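Notebook, Lustwood workshop – still life props
Wednesday, late afternoon

Kettle on, everything else off, and I want to get this down before I go home, because last time I told myself I would remember and of course I didn't, and Celina had to send me three messages asking where the baskets had gone. So, for Celina, for Ksawery, and for whoever opens this notebook next looking for the fruit.

We are still sorting out what goes on the table for the May drawing course. Gunhild's wish, and I do agree with her, is that the objects should be ordinary ones, the sort of thing a person might have left lying on a counter, and that each one should give the students a different problem to solve. A woven surface is one problem. A shiny skin is another. Something flat and pale on black is a third, and to my mind the hardest of the lot, and I say that as a person who has been drawing since before she could tie her shoes properly.

The black cloth is staying. I know Gavin would like the gray felt back, and I did listen to his reasons (at length, over two cups of coffee), but the wicker looks so much warmer against black, and the papaya practically glows. The one thing I will grant him is the dust. Every speck shows. I went over it with the lint roller at lunch and by three o'clock it was as if I had never bothered. Ksawery, if you are in before me, would you take it out into the yard and give it a proper shake? The roller is in the second drawer, under the pencils, and it is nearly finished, so please put a new one on the list.

Now, the papaya. I am so pleased with it! I had asked at the Makowska shop for something with a bit of heft and a bit of color, thinking I would come away with a melon, and there it was on the counter. It is broad at one end and narrow at the other, a good pear shape that beginners can block in with two ovals, and the yellow slides into orange in a way you can't get from a plastic fruit no matter what you pay for it. There are dents and creases in one patch near the broad end. Please don't turn those to the wall. They are the best part for anybody working in charcoal, and the little brown nub at the tip gives the eye somewhere to stop.
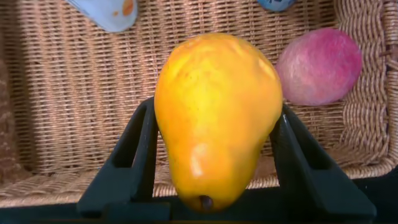 Wicker, black and yellow, which is more or less the whole palette for the first session.
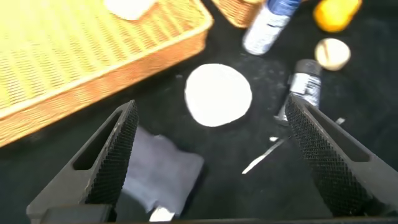

On the baskets, I have changed my mind since Monday's page, so cross that out. I wanted to use only the one, but two set close together give a lovely narrow gap, and students always forget to draw gaps. Keep the big rectangular one on a slant to the table edge. If it sits square it goes dull at once, and you end up with a room full of very correct shoeboxes. Gunhild thinks the weave will frighten people. I think it will frighten them for ten minutes, and then they will work out that they only need to draw the part where the light turns, and they will be better off for having been frightened.

For paper, Iwona has found us 380 sheets of the Ovton in the upstairs closet, the toned kind, which I was sure we had used up two winters ago. It takes white chalk beautifully. The Jurnex pads are thinner and I would save those for the quick sketches, where people go through a terrible amount and should feel free to. We can manage 40 students across both groups if they don't all come on the same evening, and if the stools come back from the ceramics room, where they seem to have settled in for good. Gavin, that one is yours, I'm afraid.

A few things to settle, in no order:

Whether the papaya will last. I have my doubts. It was already ripe when I bought it, and I would like to buy a second one the day before the course and let us eat this one. I have a lime at home.

Lamp height. I had it low and to the left, then high and to the left, and I liked low better for the wicker and high better for the fruit. Try it in between and write down what you get, with the clamp position, please, so we can find it again.

Cans on their sides or standing up? Lying down is harder, because of the ellipses, and I would keep that for the second session. Celina disagrees and wants them down from the start. She teaches the first evening, so I suppose she gets her way.

Labels. Some students will try to letter every word. Tell them to squint.

I also promised Ksawery I would write out the order I draw things in when I demonstrate, and I have got as far as the big basket and the cloth, which goes in last with the side of the chalk. The middle part I will do tomorrow after the delivery. The key to the closet is back on its hook.

I.M.

14 shares · 6 comments

Recent entries
Toned paper, what is left upstairs
The gray felt question, again
Charcoal: willow or vine for beginners
Stools (ceramics room)
Lamp clamps and where they live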